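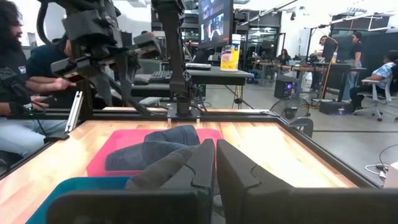 Page last changed: 5/8/25

Most of the trouble people have with a two-arm table cell comes from the fingers, and most of the effort goes everywhere else. I have looked after the cell at Grekville for more than 2 years and I would like the hours spent on software to be shared out differently.

A finger is a cheap part. It is bolted on, it gets knocked against trays and the table, and the bolts work loose a little at a time. When the grip starts to go, cloth is the first thing to show it. A hard block will sit in a bad pair of jaws quite happily. A fold of denim slides out, and then somebody opens a laptop and starts changing the grip force.

My rule is a finger check every 200 cycles and new bolts every 800. Usov, where I worked before, checked when something went wrong, and by then the notches had usually worn against each other. You can't tune your way out of that. 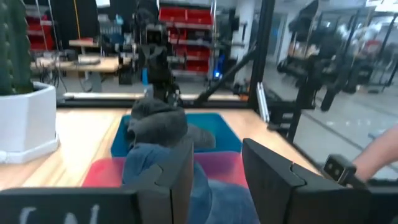 Denim between the fingers at the Grekville cell, blue bin behind.

The second thing is cables. Every arm I have serviced had its cables tied too tight by the person who fitted it, who wanted it to look tidy. An arm needs slack at each joint, enough for the worst reach and a bit over. Run it slowly by hand through the full range before you cut the ties. Chraibi sell a clip that lets the bundle slide and I think it is worth the money – a strip of hook tape does nearly as well. 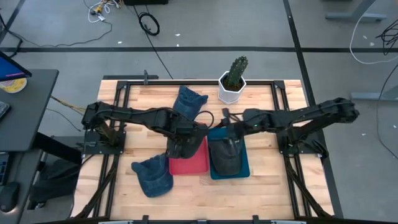 Then there is the frame. Extrusion is easy to build with and just as easy to knock out of square. If one base shifts by a millimetre the two arms no longer agree about where the middle of the table is, and the place they pass closest is where you find out. We mark the base plates with a paint pen and look at the marks before each shift. The Enisex manual puts this in an appendix on page 21. It should be on the first page.

I would give the job to one person per cell, with time set aside for it. In September we go over to that here, two cells to begin with.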